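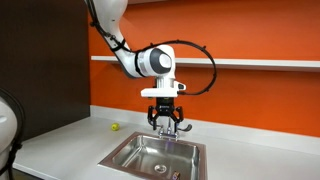 Parallel linkage vs suction for a sink pick cell, anyone run both? We've got the Plondier two-finger on now and a Kazemi vacuum head sitting in the box. Reach is fine, but with the fingers spread they get right over the faucet handles and I don't love that. Also the cable. That big loop out to the right is eating my workspace, every planner run has to go wide of it. Objects are small junk, tennis ball, candy, bottles. Budget is 800 for whatever comes next.

slowjog_pete
May, 9:40 am

Suction in a sink? Water. No.

ferrule16
9:52 am

Depends on the pump tho. I had a Kazemi cup on flat wrappers and it was ok, crinkly stuff leaked like crazy. Ball was hopeless, fuzz. Stay with fingers imo. What controller?

benchrat_lo
10:15 am

Cliretano, the older one. Firmware 2509. Force limit works but it's coarse, 16 steps and the bottom few all feel the same. Anyway main thing I wanted to ask is going down in the basin.
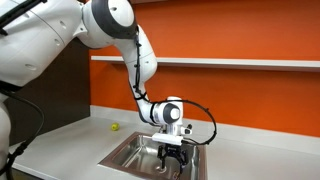
Approach straight down is easy. Angled is where I get trouble, the wrist wants to roll and then the loop swings with it. Thinking of moving the clips so there's less slack, or going to a right angle plug. Anybody done that on the Plondier? Manual says nothing usefull.

slowjog_pete
10:31 am

Dont shorten it. I did, pulled the connector on a full roll. Limit the last joint in software and leave the cable alone.

ferrule16
10:38 am

Disagree, limiting the joint kills half your grasps in a box shape like that. Right angle plug, done. Took me 12 minutes. Only check it clears the flange.

kettlebyte
11:04 am

What does the wrist cam see down there? Stainless wrecked our depth completely. We went back to plain color and guessed the height from the basin floor.

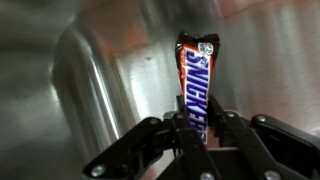 Posted by benchrat_lo, 11:20 am

Color only for me too. Snickers upright in the jaws, I can read the lettering until it goes into the fingers, so good enough to tell what I'm holding. Steel behind it is all glare and smears, plus the orange from the wall I think. Depth on that is garbage. Exposure locked helps some. The linkages take up the whole bottom of the view which bugs me, a Brasier mount would put the cam further out but then its one more thing to whack on the faucet.

kettlebyte
11:26 am

Leave it close. Mask the fingers out.

slowjog_pete
11:41 am

Brasier mount flexes btw. Had to recalibrate every couple days, sold it.

ferrule16
11:43 am

Mine never moved. Did you use the long screws?

slowjog_pete
11:50 am

used what was in the bag

Recent threads
Kazemi vacuum head, pump noise
Cliretano force limit drifting after warm start
Wrist cam lens fogging
WTS: Plondier finger pads, unused
Cable clips that don't crack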